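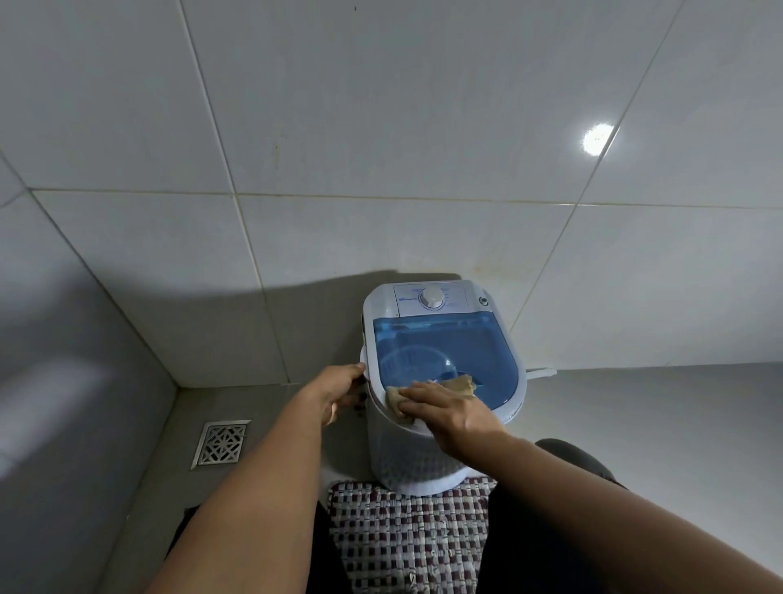
What does a home robot company show visitors on an open day? At Naltex, mostly chores: wiping, folding, loading, repeated at a fixed pace and scored against a person doing the same task.

Monday. Arrived at Prarkari at 9:40, signed in, got a badge that would not stay clipped. The open day ran in two halls. The first had the arm, Preltolik, on a fixed base with a wiping task. Stated cycle time 37 seconds per pass, and I timed one at 41. The controller lost contact force twice near a raised edge and recovered both times without help. Nice to see them leave the force plot up on the big screen while it happened.

The second hall was about the human reference. The washer clip was the one I wrote most about. One hand holds the body just under the blue lid, the other pushes a tan cloth flat across it. Simple for a person, awkward for a planner: the cloth bunches, the lid is see-through, and the holding hand matters as much as the wiping one. Preltolik has one arm. I asked how they handle bracing and was told a clamp, for now. A two-arm version is planned – no date given.

Their task set stands at 497 household jobs, target 700. I asked for the split by room and did not get it.

Tapsell had a table by the exit with grip pads. Took the data sheet, rated to 50 newtons, test method not listed. Need to write and ask.

Left at 3:15. Missed the folding demo, which had been moved to the morning. Parking was eight dollars.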